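Petek rules (robot simulation)

The Petek rules are a set of good-practice rules for testing robot arms in simulation before the same program is let loose on a real arm. Drawn up at Arkberg, later taken over by Jideo, which keeps the current text. 11 rules in all, 8 of them binding, the rest advice. Not a legal standard. Often quoted as if it were one.

Scope

Fixed arms only, mounted on a table or plinth. Mobile robots left out, also anything worn by a person. The rules cover the simulated cell (arm, work surface, trays, lights), the record of each run, and the sign-off. They do not cover guarding or emergency stops on the real machine, which has its own paperwork.

Main rules

Base position fixed and written down before the first run. No moving it afterwards to make a reach work.

Joint limits in the model never wider than on the real arm. Narrower is allowed.

Lighting and surface patterns to be varied between runs, shadows included, where the program relies on a camera. Plain grey floors were the habit before this and gave results that fell apart on site.

Trays and bins modelled with walls, at full height. A flat square marked "tray" does not count, as the gripper can pass through where a wall would be. Contact with a wall is logged even if the pick goes on.

Failed runs kept. This is the rule most often broken. A set handed over without its failures is treated as incomplete and goes back to the sender. 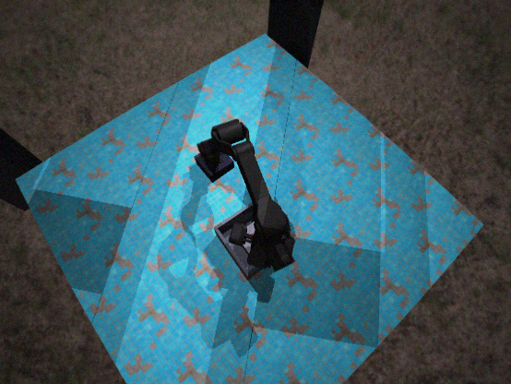 Olumide Uzor finds the surface rule too loose: a busy pattern on the table is easy to add and easy to tick off, and a team can vary it all day while leaving the shadows exactly where they were. Uzor would have the light direction recorded for every run, and the pattern treated as optional.

The point was taken up in part. Light direction now has to be recorded, pattern still has to be varied. Vesex, which uses the rules for its tray-picking cells, records both in the one file.

Number of runs

The binding figure is 2,005 runs per task, unbroken by any change to the model. Change a link lenght or a gripper finger and the count goes back to zero. Vesex put in 2,931 for its first task, partly to cover runs thrown out over a wrong tray angle.

Criticism

Mostly about cost. Small shops say the run count suits firms with machines to spare. Others say the sign-off is weak, one signature, and that the signer may be the same person who built the model. A second signature is advised but not requried.

See also

Joint limits
Robot cell
Sign-off (engineering)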